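Third week with the Cisby trial, and I still can't tell you what I'd be paying for. The pitch was a home-robot simulator that a hobbyist could run on an ordinary desktop, with 16 ready-made rooms and a gripper that works right away. The price after the trial is 57 dollars a month.

My first complaint is the rooms. The tile looks fine, the grout lines are crisp, and somebody took the trouble to hang a space picture on the wall. Lovely. I want to know if the fingers will close on a mug the way real ones do, and the brochure has nothing on that.
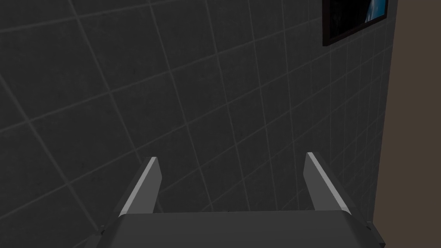
Aminu Anozie wrote in to say I'm being unfair, that he ran 100 grasps in Cisby and then on his own arm, and the results were close enough for him to keep subscribing.

Good for him. I asked which objects and he said blocks. Blocks are easy. I've got 20 days left and a drawer full of spoons to model, so I'll try those next and hang on to my card number until then.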